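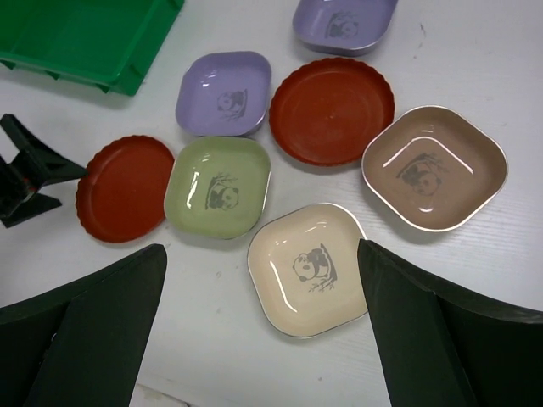
Warkton Lodge, guest services log
Ticket 1919: door keypad, unit 20
Status: closed 5/18/22

Guest reports the code works going out for coffee and stops working coming back. Asked whether the code is needed going out. It isn't.

Checked the lock. Green light, cheerful beep, bolt stays put. Changed the batteries. Louder beep, bolt stays put.

Reset code from the office. Same. Called Effiong, who make the lock, and held for 15 minutes of pan flute. They suggested changing the batteries.

Walked guest in through the ski locker hallway, which smells of April. Guest gracious about it, less so the second time.

Adesuwa took the strike plate off and found it sitting low — the door has dropped on its hinges. Two long screws in the top hinge and the bolt slides home. Code was never the problem. Left the loud batteries in.

To do: look at unit 2, same door, same hinges, same complaint coming.
— A. Okoro

Comments

Weron desk: Unit 2 called. You jinxed it.

Adesuwa Bako: Please put my long screws back in the drawer marked long screws.

fornier_owner: Does this go on my HOA bill?

This site uses cookies to remember your stay preferences. Accept / Manage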